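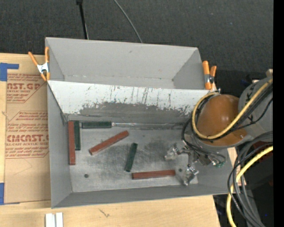

Ciarán Buckley
Contributing editor, personal finance

My uncle retired in May with a pension pot, a set of golf clubs he had used twice, and a spreadsheet. The spreadsheet had one tab, and the tab was called FOREVER. It took his savings, added a steady return every year, subtracted what he planned to spend, and showed him dying rich at an age no one in our family has come near.

I asked what would happen if the market fell in the first year. He said it would come back. I asked what he would live on while it was coming back. He said, with the patience people keep for nephews, that he would live on the fund, obviously, that was the point of the fund.

The trade calls this sequence risk, a name chosen to make people stop listening. Two retirees can earn the same average return over the same stretch of years, take out the same money, and end up in very different kitchens. One gets the bad years late, when there is a cushion under them. The other gets them early and spends the first part of retirement selling shares at a discount to pay the gas bill. When prices recover, there are fewer shares left to do the recovering.

While you are still working, the order hardly matters. You pay in every month, the market sulks, you buy a little more for your money and go back to complaining about parking. Start taking money out and the arithmetic turns around. I have known this for my entire career and still managed to explain it to my uncle so badly that he offered me a sandwich.

The usual defense is a cash reserve. You keep a slice of the money somewhere dull, spend from that when shares are down, and refill it when they are up. Advisers love the idea. It can be drawn on a napkin, and it gives clients something to do with their hands.

It also has costs, which tend to be drawn on the other side of the napkin. Cash earns little. Inflation chews on it while you sleep. Then there is the question of when to refill. "When markets recover" sounds like a rule until you are sitting there in your slippers trying to decide whether this is the recovery or the bit before the next drop. I once asked a planner how her clients made that call. She said most of them phoned her, and that she then made tea.

The sellers of finished products have noticed all this hesitation. Fendov has a retirement portfolio that does the refilling for you, on a schedule, for a fee. Nernska has something similar with a nicer brochure, on which a couple laughs at a boat. I read both sets of terms over a long train ride. The Fendov one explains its charges on page 13, and on page 14 it explains the charges it left out of page 13. The boat is never mentioned again.

A cheaper approach is to bend. If you can spend less after a bad year, the fund has less bleeding to do. This works well on paper, where people cut back without a murmur. In houses, the spending that can be cut is the spending anyone enjoys. You can skip the trip. You can't skip the roof. Before signing up to any flexible plan, I would write out the bills that arrive whether the market is cheerful or not, and see what is left to be flexible with.

Some people cover those bills with an annuity and leave the rest invested. Annuities have the social standing of beige carpet, and I spent years being rude about them in print. I have softened. A check that turns up every month, without reference to the news, has a charm that grows on you at the same speed as your knees go. The drawback is that you mostly can't change your mind, and the price you get depends on rates on the day you buy.

My uncle, for the record, has moved to a second tab. It has a bad start in it: five poor years, then eight decent ones, with the boiler failing somewhere in the middle. He put the boiler in himself. Under those conditions the money still lasts a respectable time, provided he gives up the golf club membership, and he has been looking at that row a good deal.

He called last week to ask whether he should hold one year of spending in cash or two. I gave him a careful answer, with several conditions attached. He said he would ask my aunt.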